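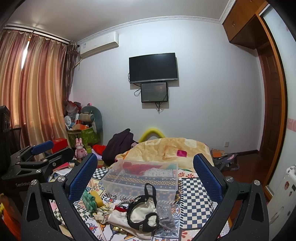 Patterned quilt on the bed, blue and white checks with orange and red medallions.

17 Nov 2018
Football ratings notebook, all-time strikers list

Went back over the shortlist with Kavitha and I'm less happy with it than I was when we started. The plan is still to rank players from the old Lurnham district league across its whole history, using goals, matches and something we keep calling influence. I have asked twice what influence means and been given a different answer each time.

Where we are: the sheet has 194 players on it. Annapurna typed up the older seasons from the club programmes and Kha Cù did the newer ones from the league's own results pages. The two halves don't agree on what a match is. The programmes count friendlies if the club felt like counting them. The results pages don't. So a forward from the early years gets goals against a works team that turned up short of players, and a modern one gets nothing for scoring against a proper side in pre-season. Annapurna thinks it evens out over a career. I'd like to see that shown.

Demberg v Firnthorpe, the cup replay. Every supporter's account has Nair's famous header winning it. I found 3 match reports and only one of them says header. One says he "forced it over the line" and the other gives the goal to a defender, own goal, no mention of Nair at all. We have it down as a Nair goal, weighted up for being a cup tie, weighted up again for being late in the game. A lot of weight to hang on a ball that may have come off someone's shin. Marked it amber in the sheet. Kavitha wants it left green as he has always been credited with it. Left it amber.

Tried the ranking with the era adjustment switched off. Nair drops from second to well out of the top group, and the top of the list turns into people who played in weak seasons for strong clubs. Switched it back on at half strength and he comes back to fifth. I don't believe any of these. If one dial can move a man that far then we are ranking the dial.

Jayanthi's suggestion was to drop the formula and have the panel vote. I said a panel will pick whoever they watched when they were 12. She said so does the formula, it just takes longer. Fair, but with the formula I can at least find the place where it goes wrong.

Assists: not usable. The league didn't record them until late and even then it was up to the home club. Firnthorpe has a winger with a huge total in home games and almost none away, and I don't think he forgot how to cross on the bus. Took the column out. Kha Cù is keeping a copy in case I change my mind.

Manager points: Vimala wants a bonus for players who went on to coach. My view is that it's a separate list. A good forward who later ran a club badly shouldn't lose places as a striker, and I can't see why it should only work in the other direction. Parked until she's looked at how many players it touches.

Also the "loyalty" score. Who put this in? It gives extra for staying at one club, so it punishes anyone whose club folded. Two of the Demberg forwards had to move when the ground was sold and they're marked down for it. Set to zero for now.

To do
Annapurna: flag every friendly in the programme seasons, don't delete any.
Kha Cù: send me the minutes-played figures, even the patchy ones.
Me: rerun with league goals only, no era adjustment, no cup weighting, and see who is left near the top.
Kavitha: find a fourth report of the replay. The Lurnham library might have the evening paper on film.

Draft of the countdown is meant to go up in January. I've asked for the word "greatest" to come off the heading until the friendlies are sorted. No reply on that yet.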